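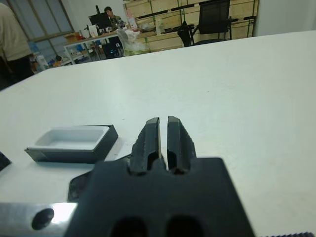 According to one of the people I share a workroom with, a big table is just a shelf you haven't filled up yet, and the only cure is a smaller table. I don't want a smaller table! I love the big white one. So I'm asking here before I lose the argument.

Shared room, stuff creeping from desk to table
posted by pegboard_fan, 29 Nov 2025

We're in a unit at the Kiddale building, and we have one large white table that everybody is supposed to be able to use, plus desks. The desks are where it starts. On the one behind the big table there's a cardboard box on the end, a white paper bag right in front of the monitor, a tall white and pink thing next to that, and then a plastic bag on the floor by the chair. Whoever sits there has to work around all of it, and when they run out of room, guess where the next thing lands.

What I've tried so far is one small open box on the big table (dark gray outside, white tray inside) and a rule that anything small and homeless goes in there. It's cute and I like it, but it holds maybe a handful of stuff. Do I get a bigger one? More of them? Or is the box part of the problem? Budget is 50 dollars, and I can't drill into the walls because the lease says no.

drawerful

Don't get a bigger one. I did that in May and all I got was a bigger pile with sides on it. A small box fills up fast and then you have to deal with it, so I'd say keep yours exactly the size it is and empty it before you go home.

I would move it off the table though. Put it on the end of a desk or on a windowsill if you have one deep enough. As long as there's a container on the table people are going to read it as "stuff goes here" and start putting things next to it, and next to it is where you lose the table.

For the desks, I got a little rolling cart from Prenitz, three shelves, and it slides in beside the chair. Bags go on the bottom, food and drinks in the middle, and whatever you're using today goes on top. The wheels are kind of bad on carpet, but ours mostly stays parked anyway. It came in under your 50 with the shipping.

latchkey_moth

cardboard box on a desk = recycle it. seriously, open it the day it shows up, flatten it, done. half our mess was boxes

marginally_tidy

I sort of disagree about moving the box. We have a long white table too, and ours has had a tray on it for ages with no trouble, but we put painter's tape down around it so there's a marked spot. Anything outside the tape gets moved back to somebody's desk, no discussion. People grumbled for a bit and then they just did it. (Use the painter's kind, please. Regular masking tape left gummy lines on ours, and I was scrubbing with dish soap and warm water for a whole evening.)

The bag on the floor would bug me more than anything on the desk, to be fair. You roll your chair back and it catches. A stick-on hook on the side of the desk takes care of that and you don't have to touch the walls. Check the weight limit on the package and wipe the desk down before you stick it. I skipped that on my first one and it fell off with my lunch on it.

pegboard_fan

Thanks, all of you! I'm going to try the tape first because I already own tape, and then a hook for the bag. The cart is on my list but I need to measure beside the chair. Does anyone know how wide the Prenitz one is?

drawerful

Narrower than it looks in the listing, but I'm not at work so I can't measure it for you. I'll post it here when I'm back in.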